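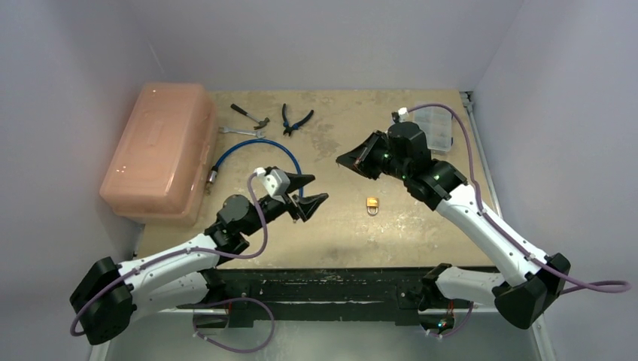

Fig. 1. Hammer, wrench, pliers and hose on the bench, toolbox shut.

Home Maintenance for the Reluctant
Handout 3: Putting Things Away
Benedikt Bauerfeind, Wiltport evening classes

Last time we covered taking tools out, at which the group showed real talent. This session deals with the other half. Please read the notes before you come, or at least hold them in a way that suggests you have.

3.1 Clearing in order

Start with whatever takes up the most room and has the least shape. On the bench in Fig. 1 I would go for the blue hose. Coil it in loops as wide as your forearm is long and let it turn in your fingers as you go. If you wind it round your elbow it will remember, and next month it will come off the hook like a spring. Check the fitting before you hang it up: a washer that has gone hard will drip for years.

Then pliers. Close them. A pair left open in a V takes up the space of three and will catch on the lid, on your sleeve and on whatever you reach for next. One drop of oil at the pivot, wipe, close again.

Wrenches go flat along the bottom of the box. The hammer goes in after them, head at the end away from the latch. People at the Gerkach course put the hammer in last and on top, and I have seen what their spirit levels look like.

3.2 The toolbox

You will be told to buy a steel one. Steel is fine if you never have to carry it up to the third floor in Jorthorpe. I prefer a translucent plastic box, which lets you see roughly how bad things are before you open it. Whatever you own, do these:

Empty it completely once a year. December is good, as there is nothing else you would prefer to be doing.
Throw out the loose screws. You kept them for a reason and have forgotten it.
Do not force the lid. If it will not shut, something inside has to go.

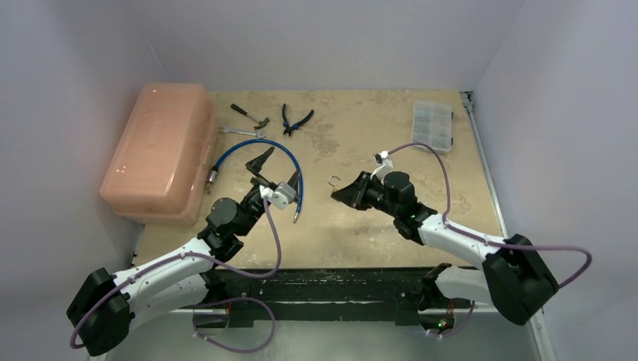 Fig. 2. Toolbox lengthwise against the left wall, hand tools beside it near the back edge.

3.3 Where the box lives

Against a wall, long side in, so the front of the bench stays free for work. Leave it there. The Hagedorn workshop has 153 tools on its list and moves its boxes weekly, and its members spend most evenings asking each other where the boxes are.

3.4 The bench top

Stains and scratches are allowed. Grit is not. Brush first, then a damp cloth, then 80 grit paper on anything that snags the cloth. Do not varnish it. A varnished bench makes people careful, and then they work on the kitchen table.

For next time: bring one tool you cannot name.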